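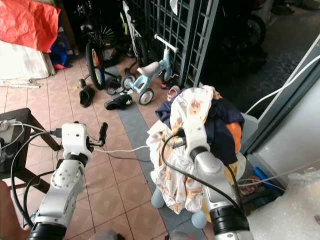 How to sort outgrown children's clothes without losing a whole weekend

Children grow in fits and starts, and I'm always caught out by it. One morning in October the pyjama bottoms are fine and by half term they're flapping at the shins. I used to stuff everything into a bin bag and shove it in the loft (I'm still finding those bags, by the way). These days I do a proper sort twice a year, and it takes me one afternoon with the radio on.

What you'll need

A few boxes or strong bags, a marker pen, masking tape and a mug of tea. I like the 35 litre Samholm boxes as they slide under a cot, but any box with a lid will do.

Step 1. Empty one drawer at a time

Please don't tip the whole wardrobe on the bed! I did that once and we all slept very badly. Take out one drawer, deal with it, put back what fits, and then go on to the next.

Step 2. Check the fit, then ignore the label

Sizes vary wildly between shops. Our Morura leggings marked 12 to 18 months lasted until well past the second birthday, while a jumper in the same size never went over anybody's head. Hold each piece against something your child wore this week and go by that.

Step 3. Make your piles

Keep for a younger one, pass on, and rags. If you find yourself dithering over a tiny cardigan, put it to one side and come back to it after your tea. You're allowed a small memory box too. Mine has 3 babygrows in it and a very sorry-looking sun hat.

Step 4. Wash before you store

Old milk stains you can't see now will turn yellow in the box. A normal wash is plenty, but dry everything right through, seams and all, or you'll open the lid to a nasty musty smell next spring.

Step 5. Shoes

Wipe the soles, stuff the toes with newspaper and tape each pair together. I'd pass on wellies happily, but well-worn everyday shoes have moulded to somebody else's feet, so ours go to the shoe bank.

Step 6. Label the end of the box as well as the lid

Write the size and the season, such as "2 to 3 years, winter", and you'll be able to read it when the boxes are stacked.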